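Paper Is Hard: Collecting Desk Work for a Learning System

Oduvora trains manipulation models on recordings of people doing office jobs. The current project, named Rafferty, is limited to loose sheets, stapled documents and folders. The set stands at 3,402 recordings, of which 547 were made at cubicle desks.

A rigid object can be described by its position and angle. A sheet of paper cannot. It bends under its own weight, sticks to the sheet below and hides whatever lies behind it. Simulation handles this poorly, so the examples come from human hands, recorded from head height.

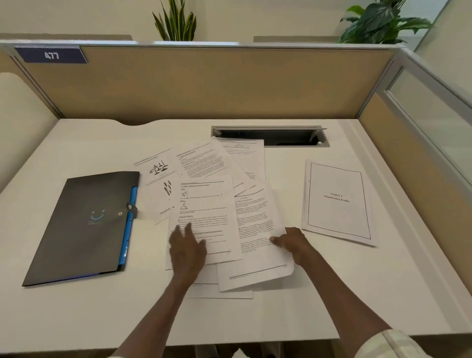

Each recording is divided into short segments, and each segment gets a label for each hand. The labels are kept separate for left and right. One hand often holds while the other lifts, and a single label for both would lose that. The Rafferty label list has 15 verbs, among them press, grip, lift, slide and release. Annotators may not add to it.

Desks are left cluttered. Early models trained on tidy stacks failed when pages overlapped at odd angles, and the fix was more varied starting layouts. Printed content is varied too, with covers, diagrams and dense text in one pile, so that the model does not learn to find a page edge by its margins.

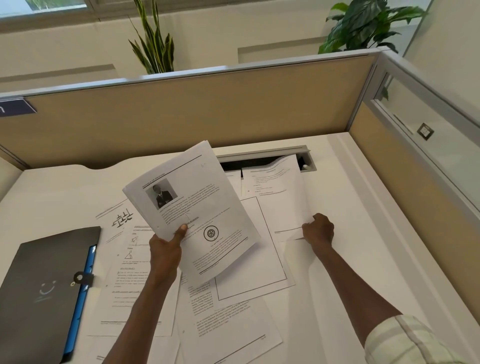
A stapled document in the left hand, a loose sheet at the cable slot under the right.

Stapled documents are labeled as a separate class. They are stiffer near the staple and fan at the free corners, and a grip that suits one page can split the bundle. Segments in which the two annotators disagree on the moment of contact go back for a second pass.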